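Badska sells fabric by post from two rooms above a tyre depot, and Rok Georgiou has run its testing bench for five years. He buys pile fabrics for makers of soft toys and chair covers, and he rejects a good deal of what he is sent. 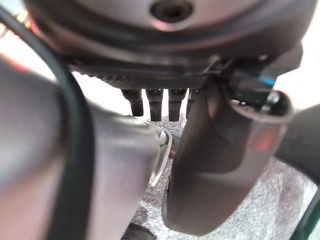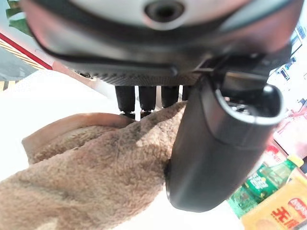
Georgiou's complaint is with the word "plush", which he regards as a trade term with very little in it. "A supplier writes plush and a pile height, and thinks the job is done," he says. "I need the backing, the density and the direction of the pile. Without those I can't tell a customer how it will sew." A brown plush laid on a white tabletop, as in the second picture, is how he prefers to judge colour, with the blinds down and one lamp. Brown is the shade most often returned. Two rolls from different dye lots can match at midday and differ plainly by evening.

The bench work is repetitive. Each sample is rubbed for 2,000 cycles, brushed, then weighed again to find the fibre loss. Of 249 samples tested last year, roughly a third failed on shedding alone. Seam slippage came next, mostly in knitted backings cut too close to the edge.

Desta Negussie, who cuts patterns for the toy maker Prirnov, reads the results before ordering. "The number I look at first is stretch across the width," she says. "If it's high I add a stay tape at the neck, and that costs me time on every piece." She cuts from the back with a short blade, through the backing only - scissors shear the pile and leave a visible line at the seam.

Georgiou would like suppliers to mark pile direction on the selvedge. Bouvier has started to do so. The rest, he says, still send a roll with a paper label, and the label usually falls off.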